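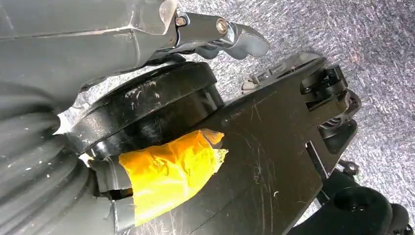 *Wrist joint and gripper end, seen from the wrist camera. Yellow tape on the lower part of the joint.*

2018-12-09

Notes from the open day at Nestel. I went mainly for the arm demonstrations and skipped the talks, apart from the last ten minutes of one on conveyor safety that I walked into by mistake.

Nestel does integration work. They buy arms, build or modify the end of them, and write the control code for customers who pack and sort small goods. The open day took up the ground floor. There were two demonstration cells in the front hall and a third arm in a carpeted side room, where visitors could stand close and ask questions. I spent most of my time in the side room.

**The arm**

It's an older arm with a reworked wrist. The joint is a thick black disk in two tiers, with a bracket above it held by two bolts that don't match. One is a plain hex bolt and the other has a round, brassy head. Past the joint is a broad flat plate that carries the gripper. The plate is covered in fine scratches, and the disk has a white scuffed patch on its upper face. I liked seeing a machine with wear on it. The two cells in the hall had been cleaned to the point where I couldn't tell what they did all day.

The operator said the arm has been in use as a test bed since April, mostly for a project called Senow. Senow is a grasp planner. It takes the view from the wrist camera, proposes a set of grasps, ranks them, and hands the top one to the motion controller. The ranking step is the part Nestel wrote. The motion controller comes from Fodor and they treat it as a sealed unit.

The yellow tape is wound several times around the section under the disk. I asked whether it marked a zero position and was told that it had at one time. Zero is now set in software at startup, by driving each axis slowly to a stop and backing off.

To the left of the joint there's a gray corrugated bellows. I've had two of these split on me on other equipment, both times at the fold nearest the clamp, so I asked about replacement intervals. They don't have one. They look at it when they grease the arm.

**The demonstration**

The task was picking small molded parts out of a shallow tray and placing them in a second tray with the long side facing a fixed edge. The parts are not presented in any order. The operator tipped them in by hand between runs.

The numbers on the handout:

- 177 picks attempted in the morning session
- 134 placed correctly on the first try
- retry limit of one, after which the part is skipped and flagged

That is a first-try rate just under 76 percent. For mixed poses in a shallow tray, with the gripper they have on it, I'd call it respectable and not ready for a line. The handout didn't say how many of the remaining 43 were recovered on the retry, and the person I asked didn't have the log open.

What I could see of the failures fell into two groups. In the first, the gripper closed on a part lying against the tray wall and one finger touched the wall before the other touched the part. The controller read that as contact and stopped closing. In the second, two parts were nested and came up together. The planner has no check for this. A weight reading at the wrist would catch it, and there's apparently a sensor on order.

Speed was held at 30 percent of maximum for the visitors. At that setting the arm is quiet enough to talk over. They ran one cycle at 70 percent near the end of the session, with everyone behind the line. The settling time after each move got noticeably worse. The plate is long for its thickness, and my guess is that most of the ringing comes from there and very little from the joint. A rib along the underside might help, at the cost of some clearance over the tray.

**Camera placement**

The wrist camera is mounted close in, so a good part of its view is taken up by the arm itself. Senow masks those regions out with a fixed mask drawn by hand. It works as long as nothing at the wrist moves relative to the camera. If a cable or a clip shifts, the mask has to be redrawn. I asked if they had tried generating it from the arm model. They had, but the model doesn't include the parts that were added later, and keeping it current was more work than redrawing.

**The other cells**

Short version: a palletizer running empty cartons, and a label inspection station built for Trestico. The inspection station was fast and I have nothing to say about the optics, as the enclosure was closed the whole time. The palletizer stopped once on a light curtain trip when a visitor leaned in. It restarted from the same layer without losing count, so the recovery logic is sound.

**Things to follow up**

- Retry figures for the morning session, if they will send them
- Which force threshold they use for finger contact, and whether it's set per part
- Whether the Fodor controller exposes its filter settings (the manual I have says no, but it's for the previous version)

Parking is behind the building, entrance from the side street. The sign is small.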